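## Setting Up Your Season Scorebook

Welcome to Turness, the scorekeeping app for people who love baseball enough to log every foul ball! Once your roster is in, the rest goes fast.

1. Open **Teams** and tap **New Team**. We'll use the Plurnberg club from our sample league.
2. Add your players. A roster holds up to 100 names, so call-ups and part-timers all fit.
3. Set the batting order by dragging names up or down, then tap **Lock Lineup**.

**Note:** You can still make substitutions after locking. Tap the player's slot and pick **Pinch Hitter** or **Pinch Runner**.

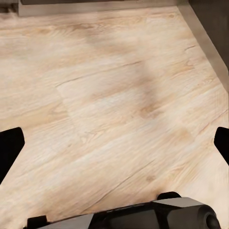
**Can I score a game without a signal?**
Every pitch is saved on your device first, and the game syncs the next time you connect.

### Bringing in Past Seasons

Got years of old box scores in a spreadsheet? Great, bring them along!

1. Save the spreadsheet as a CSV file with one row per at-bat.
2. Tap **Import** and choose the file. Each import can hold 2,000 rows. The sample file has 1,916, so it loads in one go.
3. Match your columns to ours. "RISP" (runners in scoring position) is optional, but the split stats are a lot of fun with it filled in.

**Caution:** Importing the same file twice doubles every stat. If you see error 408, check **History** before you try again.
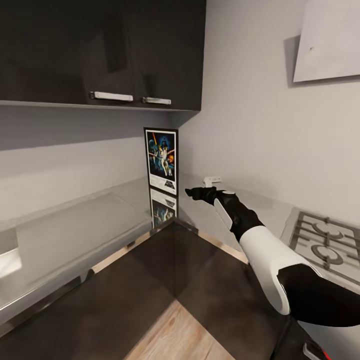 ### Sharing the Live Score

1. Open the game and tap **Share**.
2. Choose **View Only** for fans or **Co-Scorer** for a second person on the book.
3. Send the link before first pitch so everyone catches the leadoff at-bat!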